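Open Day at Seser: The Kitchen Room
Gallery posted Tuesday, December 4, 2018

Thank you to everyone who came out to see us! We had 1,203 people through the doors over the two days, and I think I must have shaken hands with a good half of them, which explains why this page has taken me as long as it has. I have been promising pictures to the folks who wrote in their addresses at the front desk, and to the Brullby school group in particular, so please pass this along to anyone who was with you and might not have left us theirs.

For those who couldn't make it, a little background. Seser has been opening up its building since the first August we had a building to open, back when it was a single hallway and a coffee urn. These days there are four rooms on the tour, and the kitchen room is the one people go back to for a second look. I think it's because everybody knows what a kitchen is. You can walk past a very clever machine sorting very small parts and feel nothing at all, but put a robot in front of a cutting board and suddenly every visitor has an opinion about how it should be done (my own mother included -- she had several). 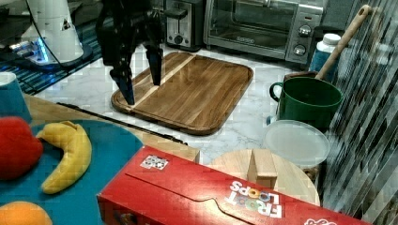
At the counter in the kitchen room: the gripper over the cutting board, with the toaster and toaster oven behind.

Conceição Peixoto ran the demonstrations in this room, all 12 of them, and she was still cheerful at the end of the last one. She likes to begin by asking the audience to pick up their own coffee cup and notice how many small decisions their hand makes on the way. It's a lovely way to start, and it settles the children down, too. From there she talks through what the arm has to work out for itself: where a thing is, which way it is facing, how wide to open the fingers, and when to stop closing them. She had brought along plush fruit for the session, and I can report that a plush banana is a harder customer than you would expect. It squashes, it rolls, and it never lies the same way twice.

A good many of you asked how long it takes to teach a task like moving an object from a tray to a board. The answer Conceição gave was that her group recorded 400 practice runs for the task she was showing, each one guided by a person, before they let the arm try it without help. There was a bit of a gasp at that in the Saturday afternoon session. One gentleman near the back wanted to know whether he could have the same number of tries at parallel parking, and I'm sorry I didn't catch his name, as I have repeated the joke all week.

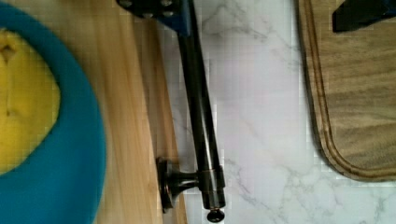
The other question that came up over and over was how the robot knows where its own fingers are. Part of the answer is a small camera carried down near the gripper, so that it gets a close view of whatever it is reaching toward, along with a wider view of the counter from farther back. The Filon software that Conceição's group uses takes in both of those together. I won't try to explain more than that, having been corrected twice already, but she has kindly said she'll answer anything sent to the front desk with "kitchen" in the subject line.

I should also thank the Azevedo workshop down the street, who lent us the benches for the waiting area and then very sweetly came back to carry them home again. If you left a child's gray mitten or a folding umbrella on one of those benches, we have both at the desk.

We are hoping to do the kitchen room again next August with a longer session and fewer people in it at one time. Some of you at the back told me you heard more than you saw, and that's a fair complaint. There will be sign-up times instead of a line down the hall, and I'll put the details on this page as soon as we have them. If you took pictures of your own and wouldn't mind sharing, do please send them in -- I'd be so happy to add them to the gallery.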